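Orwood Support Community > Billing & Meters
Ticket 3457: Water usage doubled in the app, nobody home
Status: Open, waiting on customer
Opened by: Kwan-ho Lui

June 7, 2025

Hi again, me with the Plelville apartment. Quick recap for whoever picks this up, because I think the first half of my chat got lost when the window timed out.

The Orwood app says I used 983 gallons last week. My normal week is more like a third of that, and I was out of town for most of it! I got the high usage alert on my phone while I was standing in line for a sandwich, which kind of ruined the sandwich.

What I've tried so far:

Logged out and back in. Same number.

Deleted the app and put it back on. Same number, and now it's forgotten my nickname for the meter, so that was a step backward.

Did the food coloring thing in the toilet tank (blue, left it over 2 hours while I did laundry paperwork for my mother, long story). No color in the bowl at all, so I'm calling the toilet innocent.

Shut off the valve under the bathroom sink and watched the little dial on the meter. It kept creeping. Opened it, shut the kitchen one, still creeping. Shut the main and it stopped dead. So to me that says the meter can read just fine and the water is going somewhere between the main and the fixtures. Or there's a line I don't know about. The building is old and the Hung Street side was split into two units at some point, so who knows what's tied into what.

Tried the "recalibrate" button in settings. It spun for ages and gave me error 100. I can't find error 100 anywhere in the help pages. Is that a real one?

The agent on chat asked for the meter model. The label says Protach and then a bunch of numbers that have mostly rubbed off, sorry.

What I'd like to know: can you pull the hourly readings for last week? If it's a steady trickle all night, I'll call a plumber and quit bugging you. If it's one huge spike, I want to talk about the bill before the August statement.

Evenings are best for a call. Thanks a bunch!

Kwan-ho

1 attachment

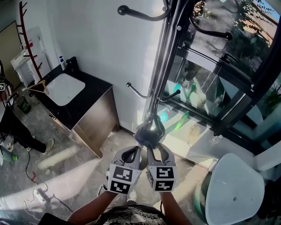 Sink cabinet and the glass door with the black frame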